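Cold drinks for a table with many guests

When my mother-in-law's care home asked me to help with the drinks for their summer lunch, I learned quickly that one big jug of sweet lemonade does not please everybody. Now I prepare 2 jugs the evening before, one with sugar and one without.

For the tea, I put 9 bags in a pot of hot water and take them out after five minutes. If they stay longer, the taste becomes bitter. Then I let the tea cool in the kitchen before it goes to the fridge.
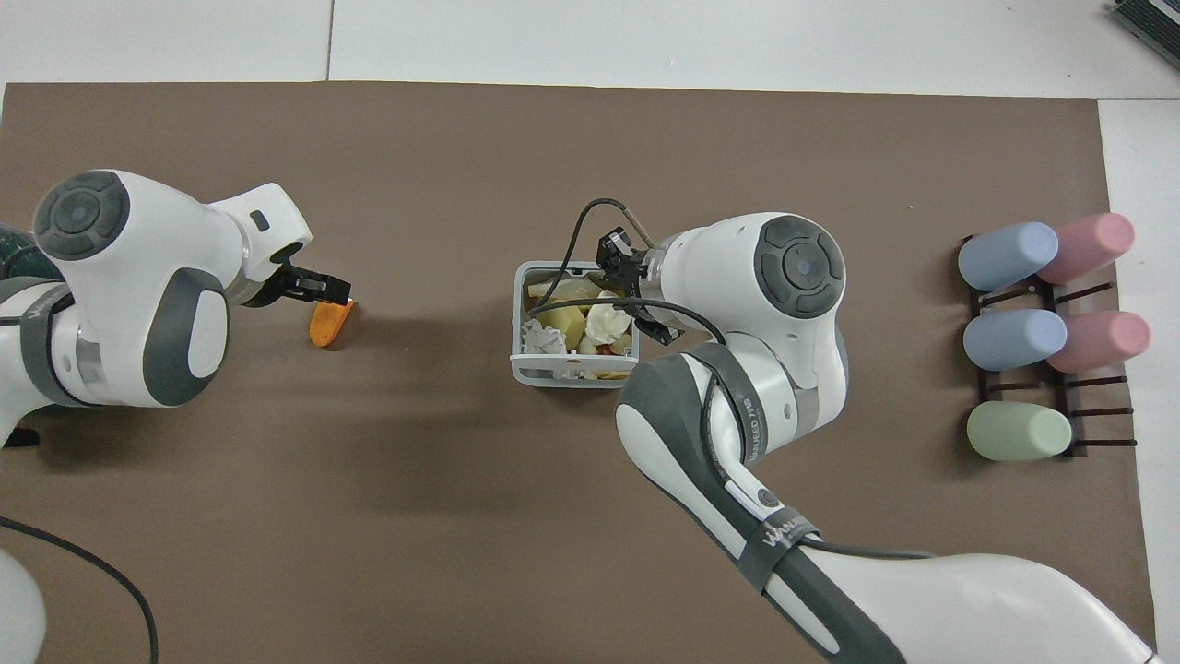

A small orange piece over the brown mat.

Mint should go in only 30 minutes before serving, otherwise the leaves turn dark. For guests who must be careful with sugar, I put the syrup in a separate little bottle and write the name on it with large letters.

Ice I make already in the morning, 40 cubes for one table. Some older guests prefer their drink without ice, so please ask them first.

Tímea Lakatos, 5/25/20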